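Let the kids do the boring one

Every October the robotics club at Pesetthorpe has the same argument, and I have been on both sides of it. Should the students enter the big arena competition, or spend the term on a bench task that no one outside the room will ever watch?

I now think the bench task should win, at least for students in their first year. I help out two afternoons a week and I've seen both kinds of term.

The task this year was cutting. A lump of pink play sand goes on a steel plate, the arm takes a knife and the lump has to end up in two pieces. That was the whole brief, and it fit on an index card. Sixteen students signed up and worked in teams of four. 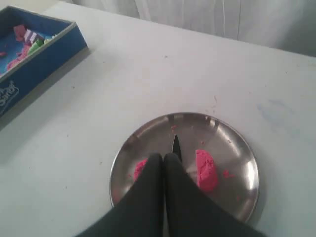

Ishbel Haldane thinks I'm wrong about this, and told me so when I read her a draft. Kids join for the arena, she said, and if you hand a fourteen-year-old a plate of sand in the first week you may not see them in the second. She would run the bench work after the competition, when they already care.

I take the point about the second week. We did lose three. But we lose students in arena years as well, and they tend to be the quiet ones who never got near the controls. In a competition team the two most confident kids drive, and everyone else carries batteries and makes the banner. With a bench job each team gets the arm for a whole session, and there is enough to do that people have to take turns.

The other thing I like is that the work is easy to judge. Arnel Belmonte's team kept a notebook of every attempt: where the lump started, how high the blade was when it came down, what the pieces looked like. By the end of term the club's notebooks had 792 attempts in them. Plenty of those were bad cuts, and they wrote those down too. I have never seen an arena team write down a bad run. They fix something in a hurry and go again.
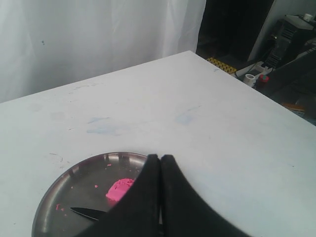 Sand, plate and knife during a cutting session.

Cost matters as well. The arena entry, travel and a spare drive kit eat most of what the school gives us. Sand is cheap, and you can squash it back together and cut it again. A dull knife is fine for it, and we kept the rule that hands stay off the table while the arm is on.

I won't pretend the bench work makes a good open night. Parents watched one cut politely and drifted off to the 3D printer. Min-kyu Ha wanted to put a scoreboard beside the table, and I said no, which I regret a little. Some noise would have helped.

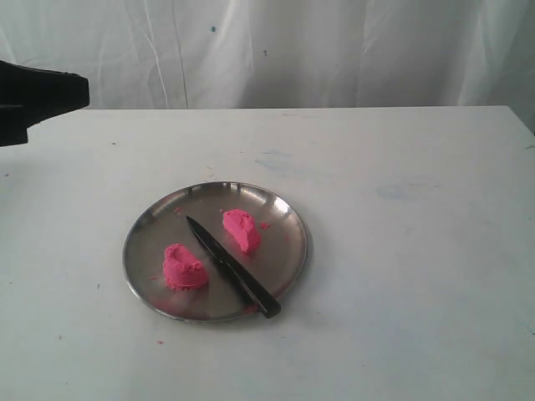 Could a school do this without an expensive arm? A small hobby arm will manage if the sand is soft and the lumps are kept small, though the students will spend longer getting the grip on the knife right.

What I'd ask of other clubs is modest. Keep the arena for second-years and up. Give the new ones a single job at a table and a full term to get it right, with a notebook that goes home in someone's bag. Our lot start on a scooping task next term, and Seung-woo Maeng has already asked if he can change the shape of the scoop. He can.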